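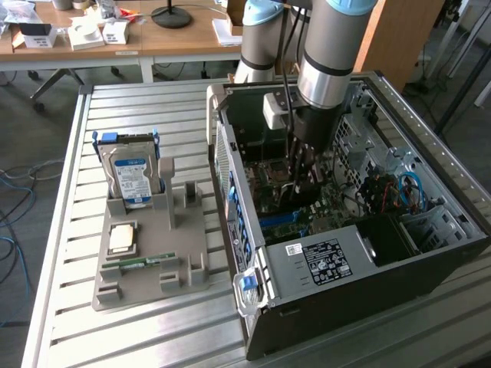 Tollurstead Classic TV Circle: minutes of the summer meeting, 29 July 2023

I took the notes again, so if you remember it differently, bring it up next time. We started late since the library had given our room to a knitting group and we ended up upstairs (much nicer chairs, so no complaints from me!).

Last meeting's minutes
Read and accepted, with one fix. I had written that the Skudden family drama ran for seven seasons, and it ran for 6. I've changed it in the binder.

What we watched
The first two episodes of Kokari, the one about the ferry town. Most of us hadn't seen it since we were kids and I'd forgotten how slow it is, in a good way. You get a whole scene of the mother shelling peas and hardly a word out of anybody, and then the son comes in and you know right away he's lost his job. People loved the actress who plays the postmistress. A couple of members felt the second episode dragged once the cousin turned up, and one thought the cousin was the best thing in it. We went back and forth on that for a good while, and I don't think anyone budged.

The sound was too low in the back row. We agreed to sit closer together in August and to turn on the captions from the start.

Stage nights
We talked about the play reading. The idea is to do one act of Um, the stage comedy that half the Kokari cast had been in before they got their TV parts. It needs 10 readers and we have eight, plus a maybe. I said I'd read the landlady if I didn't have to do the accent. Scripts can be picked up at the front desk, and please bring them back, as we only have the one set.

Somebody asked if we could do the whole play. The feeling in the room was that one act would be plenty for a first try, and we can see how it goes.

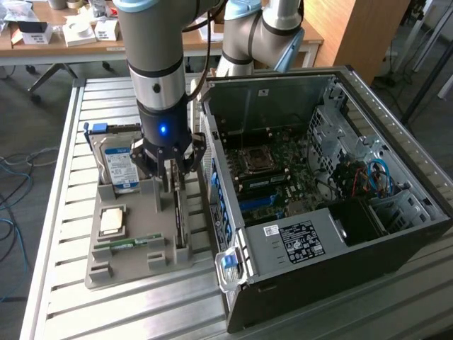
RAM module in the tray, next to the open computer case

Episode guide
The Skudden guide is coming along. Seasons one through four are typed up with the guest actors listed. Season five still has gaps, mostly small parts where the closing credits go by too fast to read. If you taped any of these off the air way back when, dig them out! Even a bad tape would help. We decided to list actors under the name used in the credits, with any later stage name in brackets after it.

Money
Dues stay at $20 for the year. We voted on this and it was unanimous, which took less time than the argument over the cousin. Snacks will go on being whatever people bring.

Picks for August
The choices were Kokari episodes three and four, or the Skudden holiday special. Kokari won by 2 votes. The special goes back on the list for winter, when it'll feel more like the season anyway.

Other business
We'd like to write to the actress who played the younger Skudden sister, who does regional theater now. I'll draft a letter and bring it along for everybody to sign.

To do before next time
Me: letter draft, book the upstairs room
Readers: look over act one
Everybody: check closets for tapes

We finished up a little after nine and put the chairs back.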